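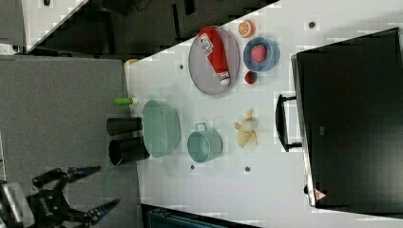

Attachment 1: table, oval metal tray with ketchup bottle, orange half behind the rim

Subject: Re: [collections-db] Splitting "object type" from "material" before the Planen import
From: Wendell Whitfield
To: collections-db list

I have read the proposal twice and tried it against the Lovcombe records. Replies inline, then a counterproposal at the end. The short version is that I agree with the split but not with the order of operations.

> The current schema has a single free-text field, OBJ_DESC, which
> holds the object type, the material, the color and sometimes the
> condition. We can't search on any of these reliably. I suggest we
> split the field with a script during the Planen import, using the
> first comma as the boundary between type and everything else.

The first comma is not a safe boundary. The Lovcombe cataloguers wrote "tray, oval, metal", but the Brason cataloguers wrote "oval metal tray" with no comma at all, and the Alemneh accession books use inverted headings with two levels ("vessels, serving, tray"). A first-comma split gives you "tray" from the first, the whole string from the second and "vessels" from the third. Those are the same kind of thing, and they will no longer sort together, which they more or less do now if you search on the word "tray".

I ran the split on a sample of 600 records. 43 of them came out with an empty remainder and a type field longer than the new column allows. The script truncates these without a warning. Please make it fail loudly, or write the original string to a side table, before anyone runs it on live data.

> Toy and replica items can go under the type of the thing they
> represent, with "replica" added to the material field.

I would not do this. "Replica" is not a material. If it goes in the material field we will lose the place to say wood, plastic or plaster, and for the teaching collection that is the information people ask for, since storage depends on it. It also means that a report on all items with a food type will return toy food mixed with the few real dried specimens we hold, which have pest control requirements the toys do not.

My preference is a separate one-character field, REP, with three permitted values: O for original, R for replica, U for undetermined. U matters. A cataloguer working from a photograph often can't tell, and if the form forces a choice they will pick O, because it is first in the list. For the orange half in the attachment, someone working only from the photograph should enter U and leave the material blank.

> Packaging with printed labels should be typed by contents.

Partly agree. A ketchup bottle is "bottle" for type and "ketchup" for a contents or intended contents field. If we type by contents, then an empty bottle has no type, and a refilled one has the wrong one. The old Brason rule was container first, contents second, and I have not seen a case where it failed. Label text should go in INSCR, transcribed exactly, with line breaks shown as a slash. If the label can't be read, enter "label present, not transcribed" so that a blank field keeps its meaning of "no label".

> Sets and trays: one record per tray, with the contents listed in
> the notes.

This one I would strongly resist. Notes are not indexed. Whatever goes in there is findable only by somebody who already knows which record to open. The parent/child link exists in the current version and it works, though the form hides it on the second tab. Each item gets its own number and points to the tray it is stored on. When an item moves, you change the pointer and nothing else.

There is one trap with the pointer. It records storage location, and people have been using it to mean "belongs to the same set". A tray holding items from several sets then looks like one set in the export. We need a second link for set membership. I know that adds a column, but it can be null for most records.

Counterproposal, in order:

1. Freeze OBJ_DESC as read-only and rename it OBJ_DESC_OLD. Do not delete it, now or later.

2. Add TYPE, MATERIAL, REP and SET_ID as empty columns. Run the Planen import with only the old field filled.

3. Build the term list for TYPE from the distinct words in OBJ_DESC_OLD, by hand. After removing plurals and spelling variants this is a much smaller job than it sounds. I did the letter T in one evening.

4. Match the old field against the term list and fill TYPE only where there is exactly one hit. Everything else goes into a review queue.

5. Fill MATERIAL the same way, from its own list. Do not derive it from whatever text is left over after step 4.

6. Leave REP null until a person has looked at the record. Null and U are different: null means not reviewed, U means reviewed and not determined. The export has to keep them apart, and at present it writes both as an empty string. I have filed that as a separate bug.

On timing, the import is planned for June and steps 1 and 2 can be done well before that. Steps 3 to 5 do not depend on the import and can run after it. I put the review at 9 working days for one person, assuming the Alemneh books are left out of the first pass. They should be left out in any case until the two-level headings have been flattened.

I have not looked at what the split does to the public search page. It reads OBJ_DESC directly as far as I remember, so the rename in step 1 will break it unless there is a view under the old name. Can whoever maintains that page confirm before we touch anything?

The sample, the 43 failing records and my draft of the letter T are in the shared folder under schema-split. Corrections to the term list should go in the spreadsheet and not to me by mail.

Wendell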